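Seeing another round of "we collected 276 hours of robot data" posts this week. Hours of what, though? I've been collecting this stuff for Grurerbridge since April and I still can't tell you what an hour is worth.

The Zistiveo people count every take. Start, stop, upload, plus one. If you fumble the pickup and start over, plus two. Great for the chart.

I pulled 58 of our own takes at random last night and watched them all the way through. 14 I'd throw out today. Gripper parked over the table doing nothing, item already half in hand when recording starts, that kind of thing. They all passed the automatic check.

"The model will average it out." Maybe. Average it out into what? If the bad takes are all bad in the same way, that's a habit, and you just taught it. 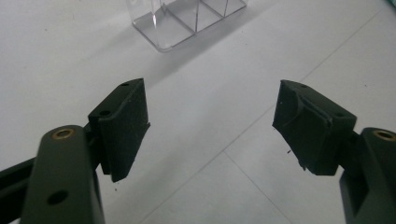

My other gripe is variety. Teuber's guide wants 20 takes per item and then on to the next one, same table, same light. So you get a pile of nearly identical reaches and call it coverage. Clear plastic is where I'd spend the time. A divided container like this one on a white tabletop is mostly bright edges and a gray shadow, and I don't believe a score from anybody who only tested on mugs.

Also, pads. Look at the creases on the right one compared to the left. Does your log say what shape the pads were in for each take? Ours doesn't. I asked for a field for it and got a thumbs up emoji.

Grarner says their new filter handles all of this. Fine, run it on my 58 and show me which ones it drops. I'll wait.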